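4.2 Does a marked counter help people put things back?

Sepúlveda claims that a visible grid makes a shared counter easier to keep in order. We doubt the effect is as large as reported. Her 400 trials used small items of much the same size, and a saucepan with a long handle does not stay in one square the way a mug does. Our own layout (Figure 3) used blue painter's tape over brown paper, with a toaster, a lidded saucepan and a clear food container among the items. Of 211 placements we scored, many could be called right or wrong depending on whether the handle counted as part of the pan. Bustamante's rule, which scores the base only, settles this on paper, but it also hides the crowding that people complain about. Until someone tests a plain counter against a taped one with the same mixed items, we would treat the claim as open.

Figure 3. Taped counter with kitchen items.

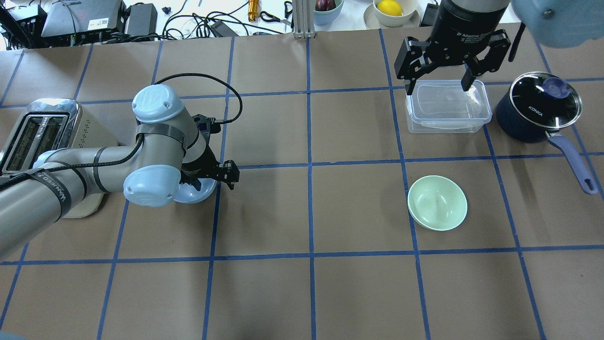 4.3 Scoring the saucepan

We report both counts, base only and base plus handle.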